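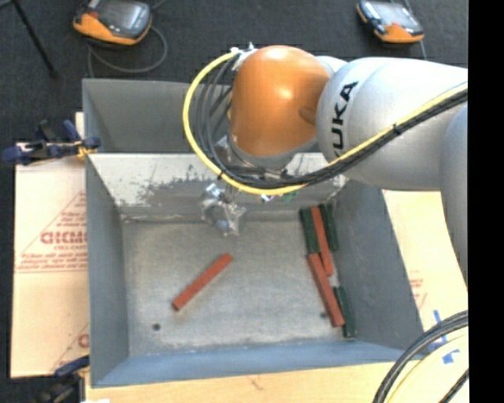
On Friday, November 15, 2019, Remigiusz Bielecka wrote:

> Has anyone made the Moltunberg dumplings with day-old rye? Mine fell apart in the pot. I used 792 grams of bread and three eggs, and let the dough sit for 23 minutes.

Remigiusz,

Rye soaks up less milk than white rolls do, so that is probably too wet. I cut the milk by a third and add two spoons of semolina. Let the dough rest a full hour in the fridge.

Keep the water just under a boil. Cook one dumpling first, and if it breaks, work in more semolina before you shape the others.

I serve them with mushroom gravy. Leftovers can be sliced the next day and fried in butter with onion.

The Poltden recipe I posted in March uses white rolls only, so don't go by those amounts.

Shona Buchanan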